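**Notebook, December. Open afternoon prep and visit, Jallville room**

Visitors from Stevetel and from Grullcombe due at 2. Set up from 9. Declan Kingi on the second workstation, me on the first, Holger Nyberg doing the talking because he knows the Stevetel people from the Hedlund job.

Agreed yesterday we would run the dining table scene and leave the bin-picking one alone. The bin scene is quicker to load but visitors can't tell what they are looking at. With the table they can say "go to the turtle" and see whether the arm goes to the turtle.

Morning notes:

- Updated the projector machine last night, which was a mistake. It wanted a restart at 9.20 and again at 9.40.
- Physics step left as it was for the autumn runs. Declan wanted to halve it. Said no, not on the day.
- Joint speed limit set to 30 per cent for visitors on the hand controller. Full speed looks good but people lose track of which way they are pushing.
- Reset key moved to F6. It was next to the save key and we have all hit it by accident.
- Checked that objects go back to their start poses on reset. Pen does, turtle does. Insole came back at a slightly different angle twice out of all the tries. Not chased.

Dry run before lunch. Brought the arm down over the middle of the table with the fingers open, between the turtle and the pen, and left it parked there as the starting position. From there a newcomer can reach either one without going near the plant. The plant stand is the thing people clip, the legs are thin and splayed and hard to judge from one view.
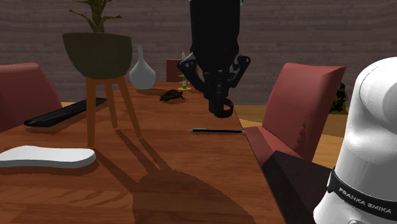 Why let visitors drive the arm by hand before showing them a policy running?

They judge the automatic run better once they have tried it themselves. Last time we showed the policy first and the questions were all about why it was so slow. After a few minutes on the controller people stop asking that and start asking about grasps and camera views.

**Visit, 2 pm**

Eleven people had said they would come and more did. Ran short of chairs, sent Declan next door for the folding ones.

Holger's introduction ran to 18 minutes against a planned ten. It was fine but he should drop the slide on file formats. The Grullcombe people already had their own and the rest didn't care.

First turn went to a woman from Stevetel who does maintenance planning. She had never used a controller of any kind. Moved in short taps, stopped, looked, moved again. Very tidy. Second was her colleague, who went straight down and hit the tabletop. The contact force warning came up red as it should and he let go of the stick. Good, at least we know the warning is readable from the back row.

Questions from the first group, for the write-up:

1. Do the shadows matter? Told them yes for the camera-based policies. The shadow of the plant stand lies long across the table and one of our older policies used to slow down over it. We now change the light direction between episodes in training. For the visit we kept the light fixed.
2. Can the objects be swapped? Yes, from a list, before loading. Not while it is running.
3. Is the arm the same as a real one? Same model as the one downstairs, same link lengths and joint limits. Friction at the fingertips is our own guess and I said so.
4. How many episodes in the table set? 313 kept at the moment. Somebody asked how many were thrown out and none of us had the number to hand. Look this up.

Switched to the side view for the second group. It is better for seeing height above the table. Declan brought the gripper low on the side nearest the pedestal, somewhere between turtle and insole, and stopped to explain the approach direction. 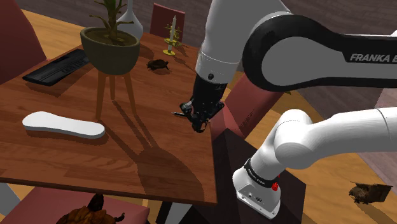
*Side view, second group. Gripper low over the table, base and pedestal at lower right.*

A Grullcombe man asked about the tortoise on the near chair, whether it was a target as well. It isn't in the task list. He thought it should be, as a thing the arm must leave alone, and I think that's a fair idea. Distractors on the table are covered, distractors off the table are not. Holger to add to the spring list.

Policy run at 3.15. Three starts:

- First: turtle, reached and lifted, put down near the candle holder. Some applause, which was kind.
- Second: pen. Closed on it too high and it rolled. Retried without being told and got it.
- Third: insole. Did not manage it. It is flat to the table and the fingers slide over the top. We had said beforehand that it fails on this more often than not, and I would do the same again. The questions after the failure were the best of the afternoon.

One of the Stevetel engineers wanted to know what the policy gets to see. Put the wrist view on the projector full screen. It needs more explaining than the other two. You look along the fingers, and with the arm off to the side there is little but planks, so people lose all sense of where the table has gone. Should put a small inset of the side view in the corner for next time. Declan says half a day's work.
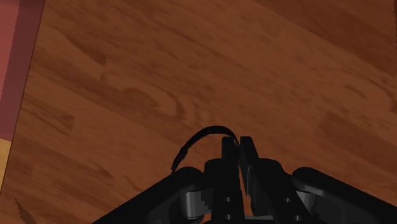
*Wrist view, floor behind. Fingers nearly closed, nothing held.*

Two remarks on the wrist view from visitors. The boards look slightly blurred at that distance, and they asked if it was done on purpose. It wasn't, it is the texture size. And the cable over the fingers: does it move with the hand? It is drawn as a fixed shape, so it goes where the hand goes but doesn't flex. Not an issue for us so far. The engineer said on their own arm the cable hides part of the object at some angles, so worth keeping it in the picture even if it is stiff.

Finished at 4.30, half an hour over. Tea ran out well before that.

**To do**

- Rejected episode count for Stevetel (me)
- Inset view on the wrist screen (Declan)
- Cut Holger's slides, he has agreed to this in front of witnesses
- Insole reset angle, log it properly before anyone tries to fix it
- Off-table distractors to spring list (Holger)
- Return folding chairs
- Grullcombe want a return visit to theirs, ask for a date after the holidays
- Put joint speed back to 100 on workstation one. Done 4.50. Workstation two still at 30.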